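ok thread. back from four days of silence and my thumbs are out of practice so bear with me

people keep asking how the retreat was. short version: long. slow. good. would go again in October if they'd have me

longer version. the house is called Runberg, up past Mollier, and there's no signal after the gas station. I'd printed the directions, then left them on the kitchen counter. drove past the gate 2 times

you get a room, a bed, a lamp, a psalm on an index card. mine was 139. I have a complicated relationship with 139 (where can I flee from your presence, well, I tried, see gas station)

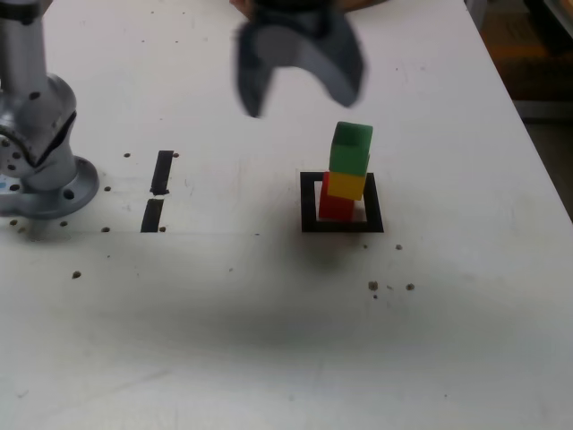
first day I mostly slept. felt guilty about it. told my director, Kazimiera Walczak, and she said sleep was prayer enough for a Tuesday kind of heart. no idea what that means. wrote it down anyway

you see your director once a day, half an hour. rest of the time it's you, the passage, and whatever you dragged in with you. I dragged in a lot. work stuff, my dad stuff, a fight about a fence

she gave me the blind man by the road. "what do you want me to do for you." sat with that one question all afternoon and got nothing. then got mad. then got somthing

not going to post what. it's mine for now

meals in silence are harder than the praying. you hear everyone chew. you hear yourself chew. a man across from me cried into his soup the second night and we all just kept passing the bread. kindest table I've sat at in years

also no one warns you how loud a toaster is
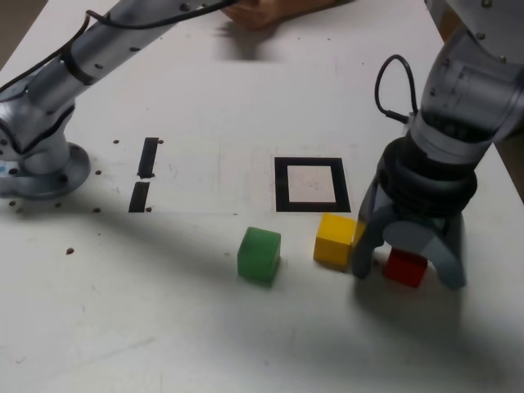

third day was the bad one. bored, itchy, wanted my phone so much my hand kept going to my pocket. walked the loop behind the chapel till my socks were soaked. Edmund Adamczyk, who runs the kitchen, saw me come in and put a bowl of oatmeal down without a word. ate it standing up

that evening I tried the examen properly for once. go back through the day, slow, notice where you were alive and where you shut down. I usually do it in bed and fall asleep by lunchtime. my remembered lunchtime I mean

did it in a chair this time. the oatmeal came up first. not the chapel, not the reading. oatmeal

Kazimiera laughed when I told her. then she said stay there, go back to it tomorrow. so I spent an hour of prayer on a bowl of oats and I'd defend that hour to anybody

last morning we broke silence at breakfast and everybody talked at once, way too fast. I missed the quiet before I'd finsihed my coffee

some things I'd pack differently. real slippers. a watch, so the phone can stay in the car. ONE book. I took four and opened zero

a notebook with no lines, if you're like me and lines make you write reports
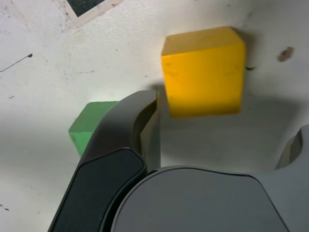
question from my replies: do you have to be Catholic to go?

You don't have to be. There were two Methodists and a guy who said he was "between churches," and at Runberg all they asked beforehand was whether I'd done silence before and if I had any food allergies. If Mass isn't your thing you can skip it and sit in the garden

ok more later maybe. 63 unread messages and I'm going to go make oatmeal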